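Sendden wipe-clean tablecloth, bunny and strawberry print – four out of five from me

Posted November 8, 2021

I bought this tablecloth back in April, so it's had a proper go by now and I reckon I can say something useful about it. I was after something cheerful for the small table in the back room, the one that cops everything: brekkie, homework, seedlings, my mother-in-law's card games. The old cloth was a beige Orora one that had gone a bit sticky and never really un-stuck, no matter what I threw at it.

The Sendden comes in a few colours. I got the light blue plaid with the white bunny faces and the red strawberries, and yes, I know, I'm a grown adult. My daughter chose it off the screen in two seconds flat and I didn't have the heart to argue for the plain grey. I've come around completely. It's a soft sort of blue, so the room doesn't feel like a kinder, and the strawberries give it a bit of pep on a gloomy morning.

First impressions weren't great, I'll admit. It arrived folded into a tight little square and the creases were shocking. The leaflet says to leave it flat overnight, which did nothing. What worked was hanging it over the shower rail while everyone had their showers, then smoothing it out with a warm (not hot!) hairdryer. Took me 16 minutes, because I timed it out of spite. There was a smell as well, like a new pool toy, and that hung around until I'd had it on the line for an arvo.

Since then it's been a ripper. Tomato sauce, texta, turmeric – all off with a damp cloth, although the turmeric needed a second go with a dab of bicarb. Beetroot left a faint pink shadow beside one of the bunnies that I can find if I go looking, but visitors never have. The one thing I'd warn you off is hot pans. I put a saucepan lid down for a moment and there's a dull patch there now, so get a trivet out.

Sizing is where it loses its star. I measured our table twice and ordered the size the chart told me to, and the drop is noticeably longer on one side than the other. I messaged the shop and got a reply from Abdelghani Benkirane, who was lovely about it and offered to swap it over, but I'd already trimmed the long side with the kitchen scissors by then (my own silly fault). It cuts cleanly and doesn't fray, if you're thinking of doing the same. Do use a ruler, though. I didn't and there's a wobble.

It also slides a bit if the table is very smooth. I've got four of those little clips on the corners, the Ollent ones, and they hold it well enough unless the dog goes under.

What I like best is how fruit looks on it, which is a ridiculous thing to put in a review but there you go. We do a big shop at Hoàng, the grocer near the station, and whatever looks good ends up on a plate in the middle. Anything dark or yellow really sings against that blue. My daughter is mad for longans and will go through a bag in one sitting, and all the peel goes straight onto the cloth and gets swept up with the side of my hand. No juice marks so far.

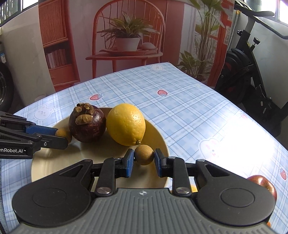 Mangosteen, lemon and longans on the cream plate, with an apple down in the corner. You get a good look at the print too.

The colour is pretty true to the website on my screen, maybe a touch paler in the flesh. The print's held up well where our elbows go, which is more than I could say for the Orora. I had a look at the shop page again before writing this and there were 2428 reviews up, a lot of them grumbling about the creases, so it isn't just mine.

Would I buy it again? Yep, and I'm already eyeing off a second one for the outdoor table, though I'd want to know how it copes with full sun before I commit. If anyone's had theirs outside over a summer, leave a comment and tell me whether the strawberries went orange.

Good: easy to wipe, happy colours, can be trimmed at home
Not so good: creases out of the packet, the smell for the first day, sizing chart
Skip it if: you put hot things straight on the table and won't be told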